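Search this site Enter keywords
Last updated in July

Call for Participants: Demonstrating Garment Folding with Hand-Held Grippers
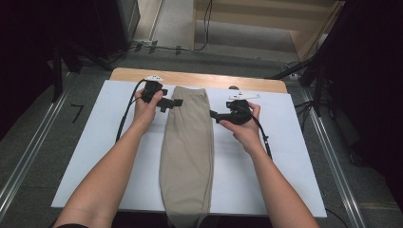

Purpose of the Study

The Goven Manipulation Laboratory invites adults to take part in a paid study on how people handle clothing through a pair of hand-held grippers. The recordings are used to train folding policies for two-armed robots. The study forms part of the Pascual project and is directed by Nestor Maglaya, principal investigator.

In the first phase, participants contributed 377 demonstrations of trousers being folded on a flat board. After review, 264 were kept for training. Most of the recordings set aside had been lost to one fault: the tracking marker on a gripper was turned away from the head camera while the fabric was being moved. The second phase will test whether a short practice period before recording reduces this loss. It will also compare two folding orders, lengthwise first and crosswise first.

What Participants Will Do

Each session lasts 105 minutes, including breaks. Participants stand at a table, hold one gripper in each hand and fold trousers, shirts and towels in the order given by the session leader. The grippers are wired, and a member of staff will adjust the cables between trials on request. A head-mounted camera is worn throughout. It records the hands, the forearms and the work surface -- audio is not recorded.

Who May Apply

We are seeking 40 participants. Applicants must be 18 or older, have full use of both hands and be able to stand for 20 minutes at a time. Both left-handed and right-handed applicants are welcome. No experience with robots is needed. Persons who took part in the first phase are not eligible, as the practice condition requires first-time users.

Sleeves should be short or rolled above the elbow. Rings and bracelets must be removed before recording begins.

Payment and Data

Participants are paid at the end of the session. Those who withdraw early will be paid for the time completed. Recordings are stored under a participant code and may be shared with our partner in the study, Clesport, for research use only. Consent forms are sent in advance.

How to Apply

Please complete the interest form at the Goven front desk or ask for a copy by mail. State whether you prefer a session starting at 9:30 a.m. or 2:00 p.m. Selected applicants will receive directions to the Prukel Building with their confirmation.

This site uses cookies to remember your settings. Accept Manage preferences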